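The Purple Cloth

I'd been at Wuvorix three weeks when I broke my first robot, and I'd like it on record that I was nowhere near it at the time. I was in the kitchen end with half a cheese roll.

You have to understand how the job worked. All day long we did cloths. You took a gripper in your hand, somebody else took theirs, and between you you passed, folded, flapped and smoothed a bit of fabric while the grippers remembered what you'd done. Then in the evening all that remembering was poured into Okitz, which was the arm in the back room, and Okitz had a go on its own. Birgit Lindemann ran the sessions and Olumide Chukwu ran Okitz, and I did as I was told (mostly).

The purple cloth was my favourite. There was a yellow one that slithered and a tea towel with opinions, but the purple one would stay where you put it. Birgit and I got so quick with it that we'd chat the whole way through, her about her sister's wedding in January, me about my landlord, the cloth going to and fro between us like a very dull tennis match.

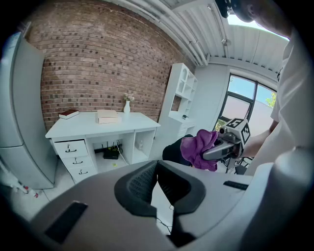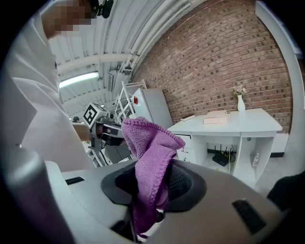
Cloth work at the brick wall, flowers still on the desk.

On the Monday we did 203 passes, which was a house record, and I went home with my thumb aching and felt rather grand about it. What I hadn't noticed, and Birgit hadn't either, was that I'd picked up a habit. Just before I let go I'd give the cloth a little tug. Only a small one! It was my way of checking she'd got it. She'd feel the tug and hold tighter, I'd feel her hold tighter and let go, and off we went again. Lovely system, if you've got two people in it.

Okitz learned the tug beautifully.

So there I was with my roll, and Olumide had hung the cloth over the rail by the bench for the first solo run. I heard the arm start up, that rising hum it had, then a pause, then a twang. Then another twang. Then Olumide saying "no, no, no, no" in the voice you'd use on a toddler near a pond.

It had taken hold of the cloth and given it the tug. The cloth had snagged on the rail, so the rail held on tight, as far as Okitz could tell, only it was waiting for the bit where the other side takes the weight, and a rail doesn't take anything. So it tugged harder. By the time I got to the doorway the whole rail was bowing towards it and the bench had begun to walk across the floor in little hops.

"Stop button," I said, very helpfully.

"I've pressed the stop button," said Olumide.

He had as well. He'd pressed it 12 times, he told me later, and I believe him. It was a Skalex button, big and red and satisfying, and the lead from it ran down behind the bench, or had done until the bench went for its walk. The plug was lying on the floor. I've thought about that plug quite a lot. You'd suppose a stop button that had come unplugged would stop everything, and that's how the new one works, but the old one just sat there being red.

Birgit came past me at a run, went round the outside of the yellow line and threw the breaker on the wall. The hum dropped. The arm sagged down on to its rest, the rail sprang back, and the cloth let go with a crack like a wet towel in a changing room and landed on Olumide's shoe.

For a bit we all just stood there. My hands were shaking and I'd still got the roll.

"Who tugs?" said Birgit.

I could have kept quiet. But she'd had three weeks on the other end of that cloth, and I saw her work it out, her fingers closing on nothing.

"Me," I said. "Sorry. I tug."

"And I let you," she said, and wrote both our names on the fault sheet, hers first.

Mr Priedītis came down from upstairs to look at the bench, which had lost a foot, and at Okitz, which had stripped something expensive in its wrist. He wasn't cross. He asked whether anybody had been inside the line, and when Olumide said no he nodded and asked again, and then he sat on the edge of the desk and was quiet for a while. We had no arm for over 2 weeks after that. The stop button went in the bin and I was the one who got to put it there.

We did the passes all over again, the lot. Birgit made me say "yours" out loud instead of tugging, so I spent most of the winter standing by that brick wall saying "yours" to a woman I could've touched with my elbow. I still do it at home. I hand my flatmate her tea, say "yours", and wait.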